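Home | Blog | Recipes | Small Travels | About me | Contact

Drinking more water, my small experiment

In May my doctor told me that I do not drink enough. I was a little offended, as I thought four cups of coffee each day was plenty of liquid. She said coffee is fine, but water should also have a place in my day.

So I made a rule for myself. I drink 800 millilitres before lunch, and what comes after lunch I do not measure.

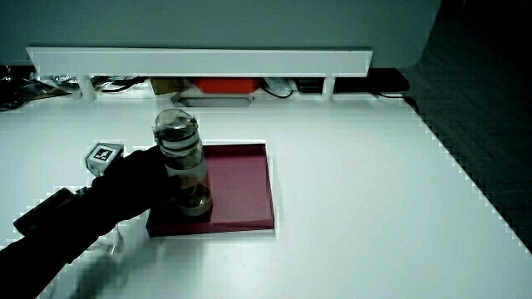

The first week was difficult. I forgot, and then at eleven I drank everything in one time and had to leave a meeting. My colleagues at Nomska were very polite about it.

What helped me was to connect the water with other habits. I take some while the computer starts, some after I answer the first emails, and some before I walk to the post office on Gandier Street. Now I do not need the alarm on my phone any more.
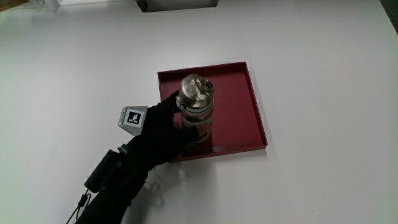 Plain water is boring for me, I must confess. My grandmother always put a leaf of mint or a slice of cucumber in the jug, and I have started to do the same. In winter I prefer weak green tea, almost without colour. I buy the leaves at Pētersons, the little shop behind the library, where they also sell very good rye bread. My favourite flavour, if you can call it a flavour, is still lemon.

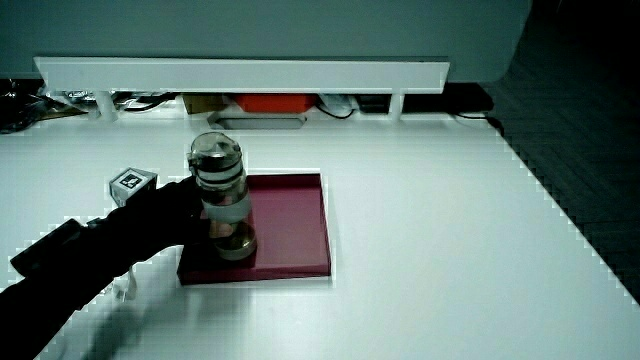 What has changed after half a year

My headaches in the afternoon are fewer. I sleep the same as before, and my skin is also the same, whatever the magazines promise. I still drink the coffee, but three cups now.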